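Talk notes: Do you need a new phone this year?
Tirkcombe library, evening session, 25 March 2024

Opening (keep it short)

Ask who has bought a phone in the last year. Ask who could say what the new one does that the old one didn't. Wait. Let the silence go on a bit.

I am not against phones. I am against paying for the same phone twice, and my guess is that plenty of people in this room have done it.

What the adverts sell

Cameras, mostly. The Pulska launch last October spent most of its time on night photos. Fine, but how many do you take? I went through my own phone: 1348 pictures, and 387 of them were of receipts, parking signs and the back of the router. A better lens won't improve those.

Then speed. "Faster than ever" compared with what? Read the small print at the foot of the slide. It is often a phone from several years back, doing a job chosen by the firm selling the new one.

Battery claims

Slow down here, people take notes.

Talebi says all-day battery. Whose day? Ask what the screen brightness was, whether mobile data was on, and whether anybody made a call. If the firm won't say, I treat the number as decoration.

My own test is dull. Same flat, same video on a loop, brightness at half, start at full and write down the time when it dies. Do it three times. The results never match exactly, and I'd be suspicious of a reviewer whose results did.

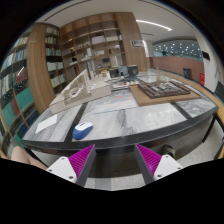
Repair or replace

A battery swap at the shop I use costs 90 pounds. The cheapest phone I'd recommend is over 200. Do that sum before you look at anything shiny.

Check first:
Battery health, in the settings menu
How long the maker has promised security updates
Whether the charging port just needs cleaning (mine did — I had already picked out a replacement)

Drimasham sells a "care plan" at the till. I read the terms twice and still couldn't tell whether a worn battery counts as a fault. Don't sign for it in the shop. Take the leaflet home.

Trade-in offers

The price on the poster is for a perfect phone. A scratch brings it down, and you find out after you have posted it off. Get the figure in writing, and find out who pays for the return if you say no.

Questions

Someone will ask which phone I use. Tell them, and say how old it is. Someone else will ask about folding ones. I haven't had one long enough to judge the hinge, so leave it there.

Handouts are by the door. Remind people to back up before any repair.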